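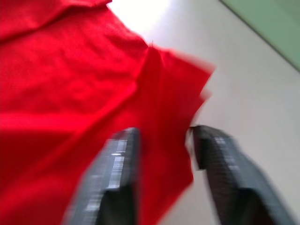
Hornholm Table Runner, Red

The Hornholm is a plain table runner for everyday use. It suits a dining table, a sideboard or the top of a long dresser, and it can stay out all year. We introduced it in November as a companion to the Dovov placemats, and the two are dyed to match.

Item no. 1673
Sold singly or in a set of 2
Also available in gray and cream

Care

Wash at low temperature with similar colors. The first wash may release a little dye, so keep it away from whites. Line dry or tumble on low, and iron while slightly damp. Do not bleach.

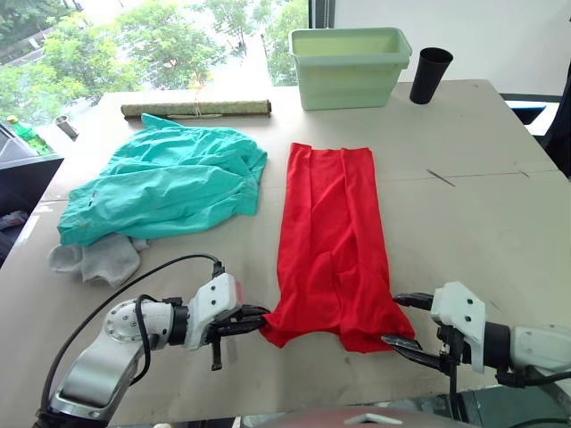 For storage, fold lengthwise and roll. Rolling keeps hard creases from setting across the middle — they are the ones that take longest to iron out. Candle wax should be left to harden before you scrape it off.

Ordering

Restaurants and rental companies can order in quantity from our Sotomayor warehouse. Orders of 8 or more ship free. Custom hemming is done at the Amis workshop and adds a week to delivery. Hemmed pieces cannot be returned.

For trade prices, write to Relu Rusu in the sales office and include the item number.

Page updated Oct 9, 2024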